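Incidencia 765 – Célula de empaquetado de cables, dos brazos
Proyecto: Skumdale
Abierta: abril de 2021
Estado: en observación
Norma interna aplicable: Prendel, apartado 2 (carga deformable)

Síntoma: parada de protección del brazo derecho durante el traslado de cables entre cajas. Código 1417 en el registro. El brazo izquierdo no notifica fallo.

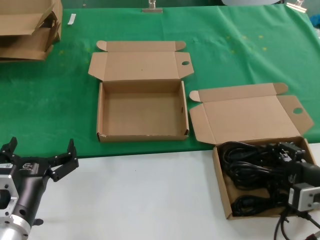 El código corresponde a par externo por encima del umbral. Se descartan colisión con la mesa y error de calibración. Hipótesis principal: tracción de un cable enganchado en el resto del montón. Prendel exige separar la pieza antes de elevarla; la secuencia cargada no incluía ese paso.

Acción 1. Revisar la altura de aproximación. La norma pide entrar a velocidad reducida desde que los dedos rebasan el borde de la caja.

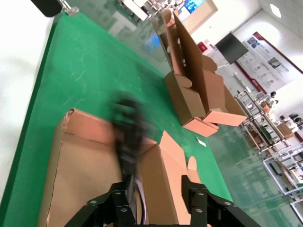

Pinza en movimiento sobre la caja abierta, vista desde la muñeca.

Acción 2. Añadir pausa tras la apertura de la pinza y comprobar el par antes de retirar el brazo. Registradas aproximadamente 567 maniobras con el parámetro nuevo – sin código 1417.

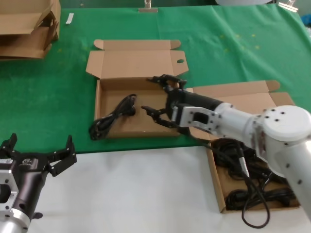
Comentario de Hukari: la pausa no sustituye la separación previa. Si el apartado 2 sigue sin implementarse, la incidencia no puede cerrarse como conforme, aunque el código no reaparezca.

Se acepta. La secuencia de separación pasa a obligatoria y se solicita a Þórarinsdóttir la revisión del umbral de par.

Acción 3. Comprobar que las tapas abiertas quedan fuera de la trayectoria de ambos brazos.
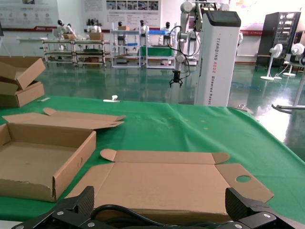

Bandeja vacía con la tapa extendida hacia atrás; delante de la pinza, cartón desplegado.

Pendiente: repetir el ensayo con la secuencia completa y adjuntar el registro de par. Próxima revisión en mayo.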